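Contact Lens Wear Time and Dry Eye Complaints Among Students at Urnonton College
Project report, Vision Science II
Naveed Janjua
Oct 7, 2021

Background

Soft contact lenses sit on the tear film, the thin layer of fluid that covers the front of the eye. A lens splits this film in two, and the part in front of the lens dries out faster than normal tears do. Many wearers notice this late in the day as a gritty or tired feeling. Long hours at a screen can make it worse, as people blink less often when they read from one.

I wanted to find out whether students who wear their lenses for more hours report more dryness, and whether the type of lens makes a difference. I did not examine anyone's eyes. The project is based only on what students wrote on a questionnaire.

Method

The questionnaire had 13 items. The first four asked about lens type, replacement schedule, hours of wear on a normal school day and whether the student ever slept in lenses. The rest asked how often certain symptoms came up: burning, grittiness, blurred vision that clears with a blink, redness, and so on. Each symptom was scored from zero (never) to four (always), so the highest possible total was 36.

I sent the link to 400 students through the department mailing lists at the Urnonton and Nollow campuses. To be included, a student had to have worn soft lenses for at least six months. Students who had had eye surgery or were using prescription eye drops were left out. After these were removed I had 120 complete forms.

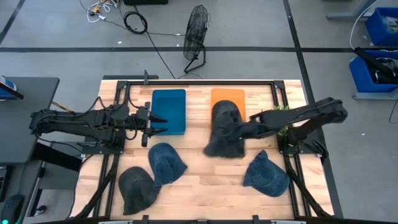
I split the forms into two groups by wear time. Students who wore lenses for 9 hours a day or less went into the shorter group, and everyone else went into the longer group. I then compared the average symptom totals, first for everyone and then for daily disposable and monthly lenses separately.

Results

The longer group had the higher average symptom total. The biggest gap was on the grittiness item, followed by blur that clears with a blink. Redness was almost the same in both groups, which I did not expect.

Monthly lens wearers scored higher than daily disposable wearers in the longer group. In the shorter group the lens type made very little difference. Students who said they sometimes slept in their lenses had high totals whatever their wear time, but there were too few of them to treat as a group of their own.

Discussion

The results fit with the idea that dryness builds up over the day. They do not prove that long wear causes it. Students with long wear times may also be the ones who spend most time at a computer, and I did not ask about screen hours – this was the main gap in the questionnaire. Some monthly wearers may also be keeping their lenses past the replacement date.

Another problem is that students with sore eyes may have been more willing to answer. A second round is planned for December, with a screen time question added and the wording of the redness item changed.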